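Thursday, morning

Data sharing notes, continued. Picking up where I left off on the deposit for the Heldale measurements. The short version is that the files are ready and the paperwork isn't.

Went through the folder again before coffee. 154 files, all opened, all readable in plain text. The old spreadsheet format is gone from everything except the calibration tables, which I converted last night and checked by hand against the originals. Column names are now the same across all runs. Units are in the header row and also in the readme, so if one gets lost the other is still there.

Still no agreement on the license. The repository at Braltwood lets us choose per file or for the whole deposit. I would go for the whole deposit. Mixed licenses look careful, but I have tried to reuse a dataset like that and gave up when I couldn't work out which terms covered the merged table.

Read the draft data statement out at the bench and asked for objections.
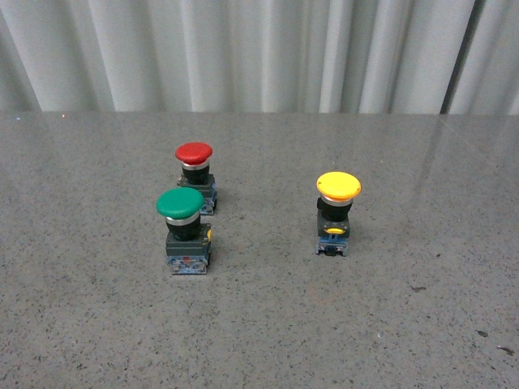
The reply was that the statement promises too much. It says all data behind the paper are open, and the raw logs from the first series are not in the deposit and never will be, since half of them were overwritten when the disk filled up. Better to say which runs are there and which are missing, and leave the word "all" out of it. A reader who finds a gap after being told there isn't one will doubt the rest too.

Fair point, changed it. New wording: "Processed data for every run reported in the paper, and raw logs for the second and third series, are available in the deposit. Raw logs for the first series are incomplete and are not included." Longer, and a reviewer may ask about it. We can answer.

10:40. Metadata form. The Braltwood form has 40 fields. Most are optional, but the search page only filters on fields that are filled in, so leaving them blank makes the deposit hard to find. Filled in 30. The rest are about field sites and sampling permits and don't apply to us. Left those empty instead of typing "n/a", because "n/a" turns up as a search term. Found that out from somebody else's record.

Keywords: used the terms from the Balogh word list where it had one. It has nothing for drift correction, so I put that in as free text. Spelled both ways, with and without the hyphen.

Abstract for the record is not the abstract of the paper. Wrote a new one that says what the files contain, how they were made and what someone would need to open them. Kept out the findings. They are in the paper and will be linked.

Noon. Embargo question came up again. The project agreement with Stitport allows a delay before release but doesn't ask for one. My view is to release on the day the paper is accepted. The argument for waiting is that we may want a second paper from the same runs. We have said that for a long time and there is no draft. If somebody else gets there first using our files, they have to cite the deposit, and I can live with that.

Not settled. Put it on the list for the group meeting.
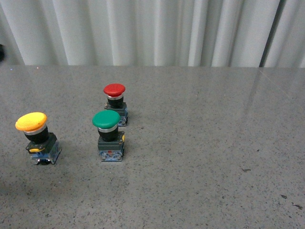 After lunch, scripts. The analysis code goes in a separate record with its own identifier, so it can be updated without touching the data. Tested it on a clean account with nothing installed. It failed twice. First a path that pointed at my own home folder, then a package version I had never written down. Both fixed. Third try ran through to the end and gave the same summary table as the one in the paper, down to the last digit.

Runtime 50 minutes on the shared machine. Wrote that in the readme so people don't think it has hung. The progress messages stop for a long stretch in the middle while it does the resampling. Could add a counter. Low priority.

The figure script is still a mess. It works but the order matters and the order is only in my head. Either number the parts or write one file that calls them. Numbering is quicker.

Preprint: the text can go up as soon as the data record has a reserved identifier. Reserved one, and it's in the reference list now. It won't resolve until the record is public, so anyone clicking it before then gets an error page. Added a line in the preprint saying so.
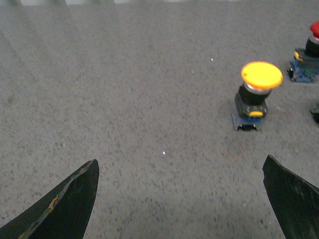 Checksums made for the whole folder and saved next to the readme. Ran the check again on the copy on the backup drive, no mismatches. Upload not started, the connection in the afternoon is too slow for the large logs. Will set it going before I leave and look at it in the morning.

To do:
license, one choice, in writing
embargo, group meeting
number the figure scripts
ask Braltwood if the readme can be shown on the record page or only downloaded
contact address on the record: use the group address, mine will stop working when the contract ends
correct the run label in table 2, still has the old name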